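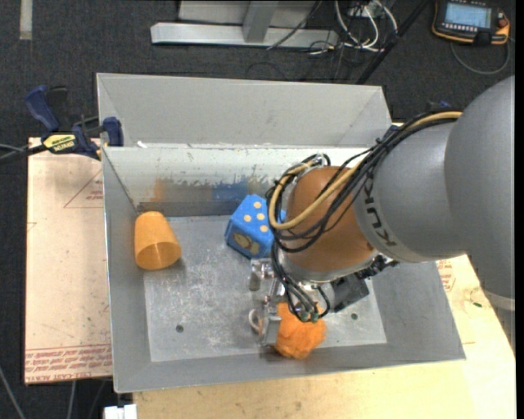

According to Aliki Vrettos, orange is the colour that English speakers managed longest without naming, and the one they would now find hardest to give up. Her remark is often repeated in discussions of colour words, although other writers hold that pink and brown have an equal claim.

Orange (colour)

Orange is the colour between red and yellow in the visible spectrum. In painting it is traditionally classed as a secondary colour, made by mixing the two. Its complement on the painter's wheel is blue.

Name

The word comes from the fruit. It reached English through Old French, and the French form goes back by way of Arabic and Persian to Sanskrit. The fruit was known in England well before its name was used for a colour, a use recorded from the early sixteenth century. Before then, speakers made do with "red", "yellow" or a compound of the two. Traces of the older habit survive in "red squirrel", "red deer" and "robin redbreast", all of which describe animals that a modern speaker might call orange or rusty brown.

Pigments and dyes

Early painters obtained orange from ochres and from the minerals realgar and orpiment, both of which contain arsenic and are poisonous. Cadmium pigments came into use in the nineteenth century and gave a strong, lasting orange that did not need to be mixed. Cloth was coloured with saffron, madder over a yellow ground, or annatto, which is also used in cheese.

Trade names for shades have never been settled. The Mitsotakis-Vlachou shade book lists 666 dyed wools, of which 5 are described simply as "orange"; the Clinov card for the same wools calls two of them "apricot" and a third "brick". Dyers at Drolalport kept to their own terms — chiefly "marigold" and "fox" — until the Tarent mill closed.

In nature

The orange of carrots, pumpkins and many autumn leaves is due to carotenoids. In leaves these are present throughout the summer but are hidden by the green of chlorophyll, and they begin to show as it breaks down. Birds such as flamingos take carotenoids from their food.

Use and meaning

Orange is easily seen against sea and sky, and for that reason it is widely used for lifejackets, lifeboats and traffic cones. In the Netherlands it is the colour of the royal house and is worn by supporters of national sports teams. Robes in shades of orange are worn by many Buddhist monks, and saffron is a sacred colour in Hinduism.

See also

Amber (colour)
Ochre
Saffron (colour)
Vermilion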